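Keep the Laundry Room in the Basement

The owners of my building in Prelldale want to close the shared laundry room and put a machine in every apartment. A letter went under our doors in February. It described the plan as an upgrade, and most of my neighbors seem to agree. I think it's a mistake, and I'd like to say why before the vote on the rent adjustment that comes with it.

I have lived in the Arthur building for 14 years. There are 163 apartments. For all that time I have carried my clothes down to the basement, usually at six in the morning, and carried them back up an hour and a half later. I don't enjoy it. The elevator is slow, the change machine has been out of order twice as long as it has worked, and people leave wet towels in the washers until someone else takes them out.

So I understand the appeal of the plan. A parent with two small children should not have to plan the evening around a free dryer. My neighbor Krisztina Lakatos works nights and has a bad knee, and she told me she would pay double the increase to never see those stairs again. I have no answer to that except that she is right about the stairs. The building should have put in a ramp years ago.

But the letter leaves things out. Each household would pay 200 dollars more a year, whether it washes once a day or once a month. Single tenants on the upper floors, many of them retired, would be paying for a convenience they use very little. The basement machines charge by the load, and that is a fair way to charge for washing clothes.

Then there is the space. The one-bedroom apartments have no utility closet. The washer would go in the kitchen where most people keep a table, or in the bathroom where there is barely room to turn around. The plan calls for taking out a cabinet in each unit, and it says nothing about where the things in the cabinet should go. People who live in small apartments know what a cabinet is worth.

Noise is another matter. The walls here are thin enough that I know what my neighbor Innes Cowie watches after dinner. A spin cycle at eleven at night will be heard on three floors. The owners say there will be quiet hours. We already have quiet hours for music, and anyone who lives below the fourth floor can tell you how those are going.

Repairs worry me more. When one machine in the basement breaks, you use the next one. When the one in your kitchen breaks, you wait. Kenneth Jardine moved to a building across town that made this same change, and his repair bill for a door seal and a pump came to 1,164 dollars. His landlord argued for two months over which of them owed it. Our draft lease has a line saying that tenants are responsible for "damage from ordinary misuse." I would like someone to tell me what ordinary misuse is.

I also think we lose something when the room goes, though I don't want to make too much of it. It is a basement with a drain in the floor. Still, it is the only place in the building where people from different floors stand around with nothing to do. I found my dentist there. I heard about the rent freeze there before any notice went up. When Struan Niven was in the hospital, it came up between two people folding sheets, and by that night somebody was feeding his cat. The lobby doesn't work that way. People walk through a lobby.

There is a middle course. Keep the room and fix it. Replace the oldest machines, put in a card reader, add a bench and better lights, and build the ramp. Let tenants who need a washer upstairs, for health reasons or because of small children, ask for one and pay for it on their own lease. The larger apartments could take one without much trouble. That would cost the owners less than what they propose, and it would leave the rest of us alone.

The comment sheet is at the front desk. It has three lines for remarks, so write small or attach a page. I attached two.
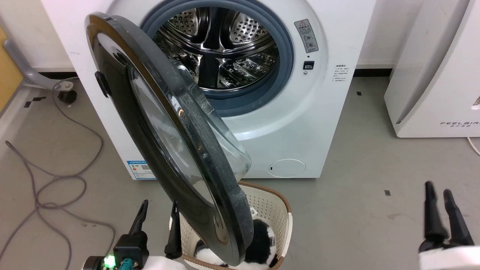
A front-loading washer with its door open.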